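Filum Forums > Home & Laundry > Sorting and Storage
Thread: Floor sorting is the best thing I've done for my linens!
Started October 22, 2021

plumtreelane wrote:
I finally got into the linens and I'm so happy with how it's going that I have to tell somebody. For years I pulled out one stack at a time, refolded it and put it right back. Now everything soft comes down onto the floor first, and only then do I decide what it is: bath, kitchen, cleaning, or gone. I had 27 washcloths! I live with one other person and a cat.

Before I started on the piles I was mostly fussing over the black rod. I'd love to use it for airing things that come out of storage smelling stale, and I can't decide if that's smart or if it will just turn into a place where towels live forever.
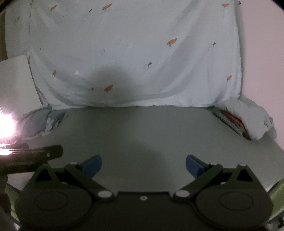

The black rod, with the very bright light just above it on the left.

So, two questions. Do you air things before you sort or after? And how do you decide when a towel is a rag?

starchandsteam wrote:
After, always. Why air something you're about to cut up? I do a quick sniff and feel, make the rag pile, and only the keepers get hung. Also a light-colored fitting like the one near the end of that rod would bug me until I painted it, but that's me.

oldmillporch wrote:
Have to disagree with starch. Air first! A stale towel feels stiffer than it is, and I've thrown out perfectly good ones because they felt like cardboard. Three hours with a window open and half of them came back to life. I grew up in Trukinon, where it's damp most of the year, and we aired everything.

starchandsteam wrote:
We'll have to agree to differ. My hall is dry as toast.

bobbinbird wrote:
Love this thread. My rag test is light. Hold it up to a window, and if you can see the tree outside, it's a rag. I still have kitchen towels I bought at Andreadis in 2000 and they pass every time — they must have woven them out of rope.

What are you washing with? I switched to Fovamik powder in May and use half of what I used to. The towels are so much softer for it.

plumtreelane wrote:
The window test is going straight into my routine, thank you! I've been using way too much detergent, I'm sure of it (I pour by feel and my feel is generous).

I'm down to the pale things and the blues now. The soft fuzzy ones are the hardest for me because they're so nice to dust with, but they're also nice on your face.

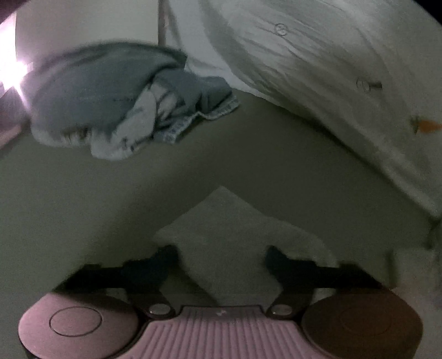 Pale cloth in front, blue-grey heap farther back on the floor.

starchandsteam wrote:
Dust cloth. That pale fuzzy kind is wasted on faces. What's the blue-grey one, a blanket or a sweater? I can't tell from all those folds. If it's a sweater, please don't hang it on the rod, it'll grow to your knees.

oldmillporch wrote:
Face cloth! I'd cut up something thinner. And keep some 6 rags per room at the very most, because rags breed.

bobbinbird wrote:
I'm with starch on dusting, and with porch on airing. Somebody has to keep the peace around here.

plumtreelane wrote:
OK, pale one goes to dusting. I'm airing half the keepers before I fold them and half after, and I'll report back on how they smell. Kitchen drawer is next and I can't wait!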